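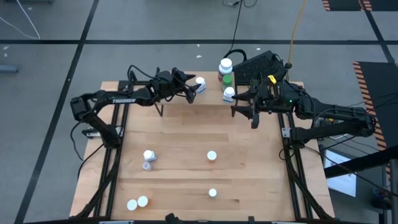 3.2 Entrance mats and soil carried onto carpet

The second part of the study looked at how much dry soil gets past an entrance mat and into the carpet behind it. Two office buildings in Flovbridge took part. Both have a single main door, and both had the same loop pile carpet in the lobby, laid in December by the same installer. The Brallus mat was used in one building and the Gimine mat in the other. After 2000 crossings the mats were switched and the test was run again.

Soil was collected with an upright vacuum fitted with a clean paper bag. Each square of carpet was vacuumed for 80 seconds, first along the pile and then across it. Bags were weighed before and after use. We did not vacuum the mats themselves during a run – they were lifted and shaken outside once the run was over.

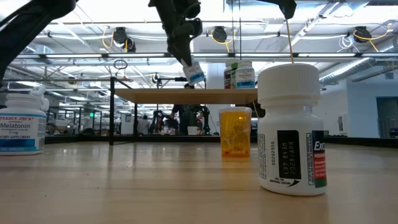 Does a longer mat keep more soil off the carpet?

Length made a clear difference in both buildings. With the longest mat in place, 77 percent of the collected soil was found on the mat and the rest on the carpet. Most of the soil that got past was in the first seven feet of carpet, in line with the door.

Mat type mattered less than length. The Brallus mat held more coarse grit and the Gimine mat held more fine dust, but the total weights were close. Rain fell during one of the runs, and the results from that Saturday are left out because damp soil could not be compared by weight with dry soil.

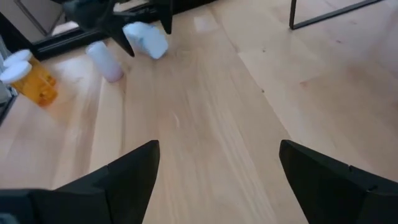
Figure 3. Open gripper over a light wood surface.

The carpet squares were then scored for wear using the Negussie scale, which grades pile flattening by eye under a desk lamp. Scores for the squares nearest the door are given first in the next section, followed by those along the side wall – these had little foot traffic and serve as the baseline.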